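生活空間論 第5回 講義メモ「床に近いものから片づける」

前回の続きです。配線の話が途中で終わってしまったので、今日はそこから入ります。プリントの裏が白いままの人は、裏も使うので捨てないでくださいね。

前回、部屋の見取り図を描いてもらいましたよね。140枚集まったのを全部見ましたが、床の上のものを描いてくれた人が本当に少なかったんです。机、棚、ベッドはみんな丁寧に描くのに、延長コードや電源タップになると急に消えてしまう。私も学生のころはそうでした(というか、掃除機をかけるまで存在を忘れていました)。

でも、暮らしている人の足が毎日触れるのは床ですから、この授業では床から上へ順番に見ていきます。

1 床を這うもの

まずコード類です。白いコードと黒いコードがつながって床を横切っている、というのはどこの部屋にもある光景だと思います。ここで考えてほしいのは「長さ」よりも「通り道」です。人が歩く線とコードの線が交わる場所に、見取り図の上で丸をつけてみてください。丸が二つまでなら壁ぎわに寄せるだけで済むことが多いです。三つ以上になったら、家具のほうを動かす相談になります。

それから、つやのある床だと照明が映り込んで、細い白いコードはけっこう見落とします。夕方の6時ごろ、明かりをつけた直後に一度しゃがんで眺めてみてください。昼間とは全然違って見えますよ!

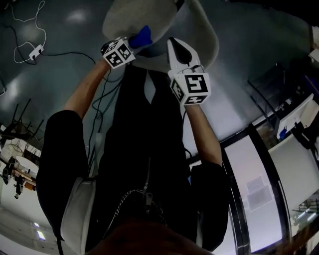
2 椅子の脚

次は椅子です。椅子は座面の大きさで選びがちなんですが、床の側から見ると問題は脚なんですよね。外に向かって開いた細い脚は、見た目が軽くて私は大好きなのですが、何脚か寄せて置くと脚どうしが重なって、掃除の道具が入らない場所ができます。Brusdaleの集合住宅で聞き取りをしたときも、「椅子の下がいちばん面倒」という声が多くて、メモを取りながらうなずいてしまいました。

寄せて置くなら、脚の向きをそろえること。これだけでずいぶん違います。コードが脚に絡む事故(事故というほどでもないけれど、私はこれでスタンドを一つ倒しました)も減ります。

3 手に持ってから決める

片づけの本には「使うか使わないかで分ける」とよく書いてありますが、この授業ではその前に、まず両手で持ち上げてもらいます。特に丸みのあるもの、縁が曲がっているもの。棚に載せたときの幅は目で見てわかっても、どこを持てばいいかは持たないとわかりません。片手で縁をつかめるのか、両側から支えないと不安なのか。ここで置き場所の高さが決まります。

目安を書いておきます。

片手で持てるもの:肩の高さまで可
両手で支えるもの:腰から胸の間
持つと前が見えなくなるもの:床か、いちばん下の段

Janaína Frotaさんの報告では、Quansah地区の家庭で記録した収納動作1,082件のうち、両手を使ったものが210件だったそうです。少ないと感じるか多いと感じるかは人それぞれですが、私は「もっとあるでしょう」と思いました。洗い物のあとの鍋とか、どうしているんでしょうね。この点は次回、資料を配ってもう少し話します。

4 次回までの課題

自分の部屋の床を、見取り図にもう一度描いてきてください。今度は床にあるものだけで結構です。コードは線、タップは四角、椅子の脚は点で描きます。色分けは自由ですが、白いコードを白で描くのはやめましょう(去年いました)。

そのうえで、両手で持つものを一つ選び、今の置き場所と、変えるならどこにするかを1,000字以内で書いて添えてください。写真はなくてもかまいません。

参考書はFluntonの『住まいの寸法』の3章です。図書室に置いてあります。Vasance版のほうは章の番号がずれているので、目次で「収納と姿勢」を探してください。提出は授業の始まる前、教卓の箱にお願いします。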